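Sindindale Allotments: frequently asked questions

Last updated 05/09/2020

How do I get a plot?

Fill in the form on the Joining page and send it to Shanti Pal, who keeps the waiting list. Plots are offered in list order. If you turn one down you keep your place once. After a second refusal you go to the bottom.

How many plots are there?

There are 76, split between the main field and the strip behind Drorov Road. The Drorov Road plots are smaller and get less sun in the afternoon.

Can I share a plot?

Yes. Both names must be on the agreement. If one person leaves, the other can carry on without going back on the list.

Is there water?

There are dip tanks on the main paths. Hoses may be used to fill a butt but not left running on beds. The supply is turned off in winter and comes back on before May.

Can I put up a shed?

One shed per plot, no bigger than 6ft by 4ft. Greenhouses and polytunnels need permission first. Write to Ustyna Hnatiuk with a sketch showing where it will stand. Bases must be slabs or timber. Poured concrete isn't allowed.

Can I have a bonfire?

Only in the months shown on the gate notice, and only for dry plant waste. No treated wood, carpet or plastic.

Can I keep hens or bees?

Hens yes, cockerels no. Bees are allowed on the far side of the main field if you have done a beginner's course.

What is the gate code?

It is in your welcome letter and changes each year. Please don't post it on the Facebook group.

My plot has become overgrown through illness. Will I lose it?

Tell us early. We can cover part of it or let someone else work half until you are well.

How do I give up my plot?

Email us with your plot number and a leaving date. Take your tools and any glass with you. Sheds in good order can stay for the next tenant.

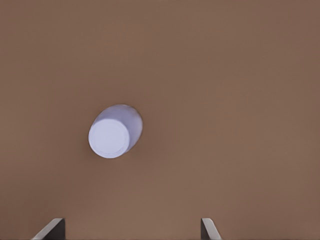
Keys should be handed back to Shanti or posted through the hut door in a named envelope. Deposits are returned once the plot has been checked.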